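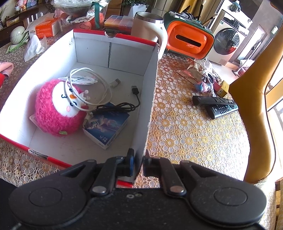 Gripper closed on the near wall of an open carton, mixed contents inside.

How to test whether a gripper can tidy a table

Clearing a cluttered table is a fair test of household automation. It needs no special rig, and it fails in ways that are easy to record. The procedure below is the one used in the Guncombe trials, last revised in January 2019.

What you need

A two-jaw gripper, hand-held or arm-mounted. An open cardboard box. A plush toy, two loose cables, a small product box and a few things left outside on the cloth, such as remote controls. Keep a patterned tablecloth if the table has one. Plain surfaces make the vision problem easier than it is in a home.

Step 1. Grip the box wall

Close the jaws on the top edge of the near wall, clear of any thumb notch. Use the lowest force that holds. Card creases early, and a creased wall folds on the next attempt. Start at 2 newtons and go up in small steps.

Step 2. Slide the box

Pull it 11 cm towards you and stop. Mark a fail if the cloth travels with the box. Lifting by one wall is not part of the test.

Step 3. Take out the cables

Do this before touching the toy. A coiled cable lying over soft goods will snag, so grip it near the plug and raise it slowly. If the toy comes up with it, lower both and log a tangle. In the Vasex runs, 28 of 46 attempts ended in a tangle.

Step 4. Take out the toy

Grip the body. Avoid sewn-in tags and labels, which hold for a moment and then tear or slip. Knitted fabric gives under the pads, and jaw position alone will not tell you whether the grip is good. Check for slip.

Step 5. Clear the cloth

Pick up stacked remotes one at a time from the top. Treat clear plastic bags as a separate class. Depth sensors often read straight through them, and the jaws close on air.

Reading the results

With a person guiding the gripper, most of this is routine. The hardware is good enough. Running the same steps without a person is another matter: Murnville's arm completed steps 1 and 2 reliably and stalled at step 3. Van Damme's skipped the bags altogether, and these were scored as missed.

For now, rigid objects set apart from each other can be left to a machine. Cables, film and soft goods in one box cannot. Repeat step 3 after any change to the fingertip pads and log the pad type with each run.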